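Planning the Purchase of a Gripping Workstation for the Student Workshop

Project report, second semester
Author: Tobiloba Usman
Department of Production Planning, Trenthorpe

1. Background of the project

Our workshop at Trenthorpe has no robot arm of its own at this moment. Students who want to learn about picking and placing must wait for a free hour in the main laboratory, and this hour often comes very late in the semester. In October the department asked me to prepare a plan for buying one small workstation. The plan should say what to buy first, what can wait, and what we should test in simulation before any money is spent.

I divided the work in two parts. The first part was simulation, where I tried an arm with a two-finger gripper on a virtual table. The second part was the budget, where I compared the offers of two suppliers, Gratatell and Ukolard.

2. Why simulation was done first

A gripper is a purchase which is easy to do wrong. If the opening is too small for the objects, or if the fingers are too thick to go between the object and its neighbors, the arm can be very good and the station is still not useful. In simulation I could put objects on the table and look at the space between them before choosing a size.

I used a room model which was already prepared, with a desk and a chair and windows, and I did not change it. For the table I kept a banana-shaped object, a dark bowl and a few small things at the far side. The banana shape is a good test because it is curved and narrow, and it lies low on the table, so the fingers must come down close to the surface. 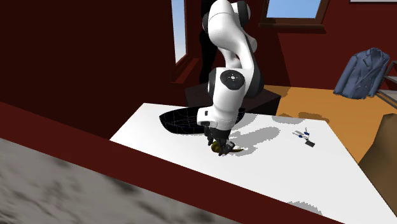

For the budget this gave me one clear point. The station needs enough free height over the table for the arm to bend and then reach steeply down. In our workshop there is a shelf over the place which was first proposed, so I recommend the other bench, near the door. Moving the bench costs nothing, but the electrical socket there must be replaced, and this is included in the table of costs.

3. Choosing the gripper

Gratatell and Ukolard both offer a parallel gripper with two fingers. The Gratatell one is cheaper, but the fingers are fixed and cannot be exchanged by the student. The Ukolard one has fingers that are held by screws and can be changed. I think this difference is important for a school workshop, where the fingers will be damaged sometimes - in the first year probably often.

I also looked at the gripper model from very near, to understand which parts a student would need to reach with a tool. The joints, the plates and the screws are close together. For this reason I added one good set of hex keys to the list, and also a spare pair of fingers. These are small positions, but without them the station could stand still for weeks while we wait for a delivery.

Another question was how much opening is necessary around an object which is not symmetrical. A thick end and a thin curved end need different positions of the fingers, and the student should be able to try both. 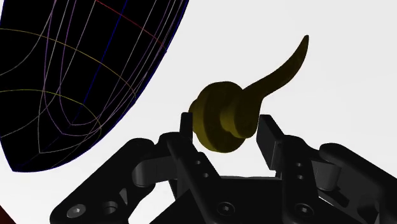 4. Budget

All prices are in dollars and without tax.

Arm, gripper and controller: not included here, paid from the equipment fund of the department
Table with fixing plate: 940
Safety stop and cover for cables: 415
Spare fingers, one pair: 180
Hex keys and small tools: 87
New socket at the second bench: 240
Total for accessories and installation: 1,862

The delivery time given by Ukolard is 27 working days. Gratatell promised 14, but only for the version with fixed fingers. I did not find this a strong enough reason to choose it, as the bench will not be ready before that time.

For the test objects I propose to buy nothing. We can use plastic fruit, bowls and tools which the students bring, and the simulation can continue on the computers we already have. Hamdy, the software package for planning the movements, has a school license for 5 computers and we use only three of them.

5. Order of buying

First the table and the socket, then the arm with gripper, then the spare parts together with the safety stop. The safety stop must arrive before the arm is switched on for the first time, so both orders should be sent on the same Thursday, when the office collects the requests.

6. Open points

I could not compare the real gripping force, as I have worked only with the simulated gripper. Ukolard agreed to send a data sheet with the values for soft objects, and I will add it to the appendix when it comes. The warranty for the exchangeable fingers is also not clear to me and I have asked for it in writing.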